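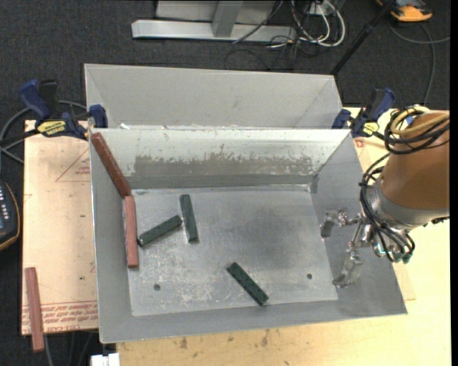 Figure 2. Gray metal bin on a wooden tabletop, with a second bin behind it.

3.2 Song order and the move between styles

We looked next at how singers who change style late in a career arrange the songs on a first album in the new style. The material came from 14 albums, each made by a vocalist who had spent at least six years in a gospel or choral group before recording alone. All of the albums were released with printed notes, and we used the notes to identify writers, arrangers and guest singers.

Each album was divided into an opening part, a middle part and a closing part. Two listeners marked every song as close to the singer's earlier group style, close to the new style, or mixed. They worked separately and did not see the printed notes until their marks were complete. Where they disagreed, Idun Blomqvist made the final choice after a third hearing.

The older style was most often found in the closing part. Singers tended to place a hymn or a song with close harmony near the end, usually with fewer instruments than the songs before it. On Daromance, the last song is sung with only a piano and two former group members. Millet follows the same plan but adds a short spoken passage. Jollura is the clearest exception. It begins with a four-part hymn and does not return to that sound.

Mixed songs were harder to place. The listeners disagreed on 15 of them, mainly over how much weight to give the backing voices. One listener treated stacked harmony as a sign of the group style even when the drums and guitar were plainly modern. The other gave more weight to rhythm. We kept both sets of marks and report the final choices in the next section.

Song order may not always reflect the singer's wishes. The notes to Trivis say that the label chose the opening song and that the singer had wanted a slower one. Most of the other notes do not say who settled the order. For this reason we describe where the songs fall and make no claim about what each singer meant by it. Streaming editions with added songs were left out, as were live recordings and holiday albums.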